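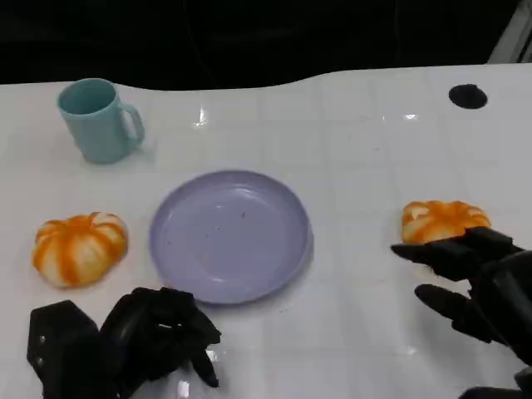 Wilmer Cusi

Keeping squash and little pumpkins going until March?

Hello all, and thank you in advance for reading, because I do tend to go on. We moved out to Rumar last summer, and for the first time in my life I have a real garden and more squash than I know what to do with. Butternut, acorn, a couple of big blue ones whose tag I lost, and a whole basket of the small decorative pumpkins my daughter begged me to plant.

My grandmother kept squash under her bed all winter and we ate from that pile right into March. I never thought to ask her how she did it, and now I wish I had! I put mine in the basement, on the concrete, and when I went down the other morning two of the acorns had gone soft on the bottom and the whole place smelled like old soup. The basement sits at 50 degrees, and I'd have guessed that was about perfect. Should I be washing them? Waxing them? Do the little pumpkins need anything different, or can they just sit out on the table looking pretty?
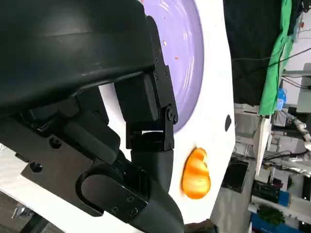
Photo: Wilmer Cusi

Getachew Belay

Wilmer, welcome to Rumar, and please don't give up on that basement, it sounds like a lovely one. I've been growing squash for longer than I care to say and I still lose a few every year, so you're in good company.

I suspect the concrete is your trouble. It holds damp, and squash do not like a damp bottom. Get them up on slatted shelves or even a few old boards, with space enough that they aren't touching, and go through them every week or so with your hands, feeling underneath. Anything with a soft spot gets eaten that night, or goes to the compost if it's past saving.

Next fall, cure them before they go downstairs. I give my butternuts 10 days in the warmest, airiest spot I have (the back porch, usually, or the spare room if the weather turns on us) and the skins toughen up beautifully. Leave a good stub of stem on when you cut them, too, and never carry one by it. I dropped a fine big blue one that way, right on the kitchen step, and we had pie for a week.

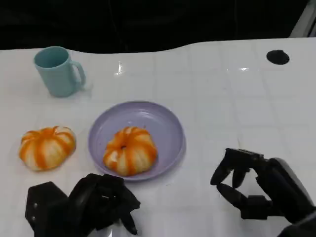 Acorns are poor keepers whatever you do, I'm sorry to say, so eat those first. Mine are finished by the new year. Butternuts will go 6 months if they went in sound, and the blue ones often taste better for the wait. I don't wax anything. If they're muddy I brush them off once the mud has dried and leave it at that.

As for the little pumpkins, they're the easiest of the lot. Keep them out of the sun and away from the radiator and they'll sit there quite happily. The ones on our hall shelf have outlasted two Christmas wreaths. Put a saucer under each if you're fond of the furniture, though! When one does go, it goes quietly from underneath, and I have a ring on my mother's sideboard that will never come out. 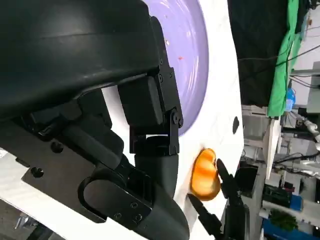

One more thing and then I'll let you go. Keep your apples somewhere else. They give off a gas that ages the squash early, and people will store them side by side because it looks so nice.

Urkimel

bleach water. quick dip, dry them well, done. never lost one

Print this page | E-mail this page

Community Help > Garden and Kitchen > Storing the Harvest

Comments

Virkar: Would go easy on the bleach, especially with anything you plan to eat. I just wipe mine with a little vinegar and they do fine.

Wilmer Cusi: Thank you both so much. Boards are going in tonight, and the apples have been moved to the garage. They were right next to the acorns, Getachew!

Getachew Belay: They always are. Let us know how the blue ones taste.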